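4. Setting up your first read-through

I run ours at home with the Heffernan script pack, and I still follow these steps every September.

1. Print the script single-sided and number the pages by hand.
2. Give the big speeches to whoever asks first. Rutilio always asks first!
3. Read act one straight through – no acting yet, no stopping.

Note: Araceli marks every pause in pencil. Copy her.
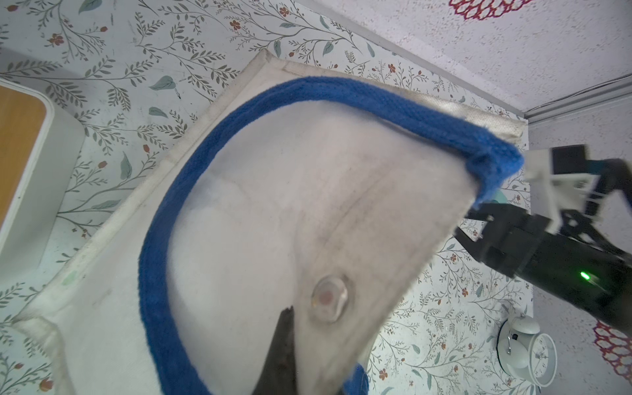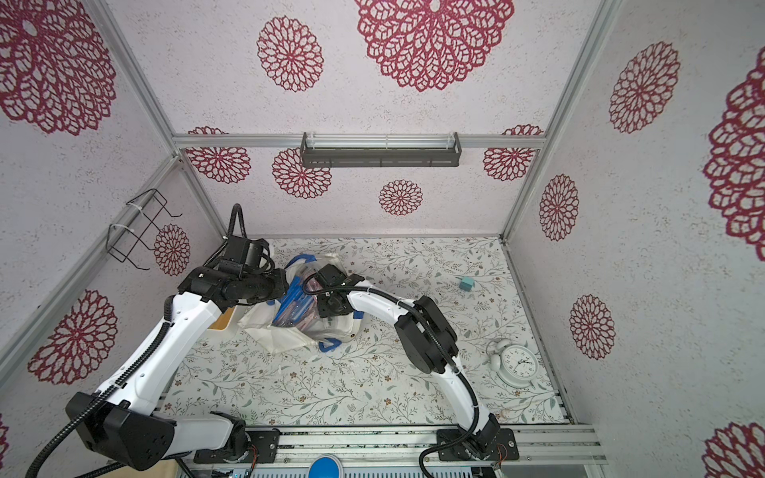
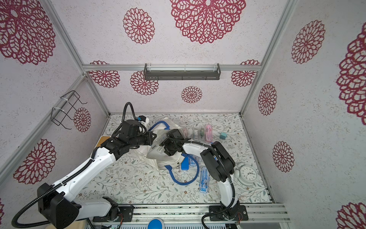 Floral print on the floor in all three.

4. Take a break of 30 minutes, then read the same act again, standing up this time.
5. Now let people play. If someone sounds like themselves in every part (Leopoldo does, and I love him for it), leave them alone until the second week.

Caution: don't show anyone a film version before step 5. I did that once and got 40 minutes of borrowed accents.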